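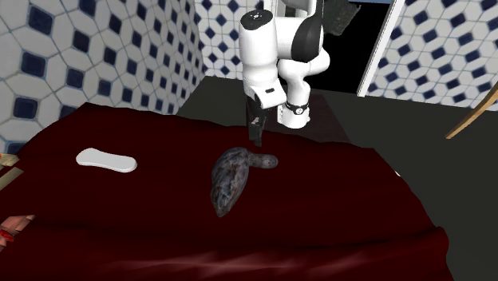 Rendering: robotic arm over a cloth-covered surface.

From: Benedito Camargo
To: Trumerton Therapy Services list
Date: April 19, 2014
Subject: Re: Hustia home program, reimbursement

Dear members,

The Trumerton office will not reimburse fees for the Hustia program after August. Our review found no controlled study of its use with adults who have had a stroke. Families already enrolled may finish their eight weeks. Requests for standard occupational therapy are not affected and should go to the Florgate desk as before.

Dirceu Marinho wrote:
> Two families in Lins have been quoted $2,000 each for the
> Hustia course, plus $300 for materials. Does the office still
> cover this? One of them has to answer the provider soon.

Both families should send the written quote to me before signing.

Benedito Camargo
Client Services, Room 229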